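Do you really have to wait an hour after eating before you swim?

Grown-ups have been saying this for a very long time. But just because lots of people say something, does that make it true? Let's be a bit fussy and ask for proof.

The story goes like this. After lunch your tummy needs extra blood to deal with the food. So your arms and legs don't get enough, you get cramp, and down you go. It sounds clever. But your body has plenty of blood to share. Your stomach does take a bit more after a meal - it doesn't take all of it.

And why an hour? Why not 15 minutes, or 106? Does a plate of noodles count the same as one grape? When a rule can't answer easy questions like these, be suspicious.
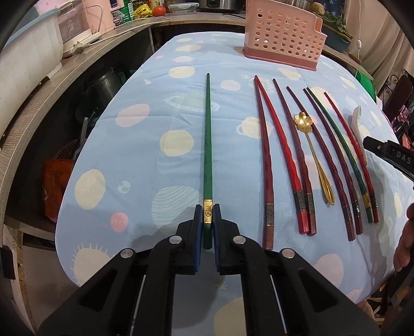
A green chopstick with a gold band. How long should you wait after noodles?

Tala Mahasneh, who teaches swimming in Aston, asked the 13 children in her April class where they had heard the rule. Most said "my gran". Gran may be right about many things, but "Gran said so" isn't a test.

So is the rule complete nonsense? Not quite. Racing up and down the pool on a very full tummy can make you feel sick or give you a stitch. If you feel stuffed, sit down for a while. And always swim with a grown-up watching, whether you've had lunch or not.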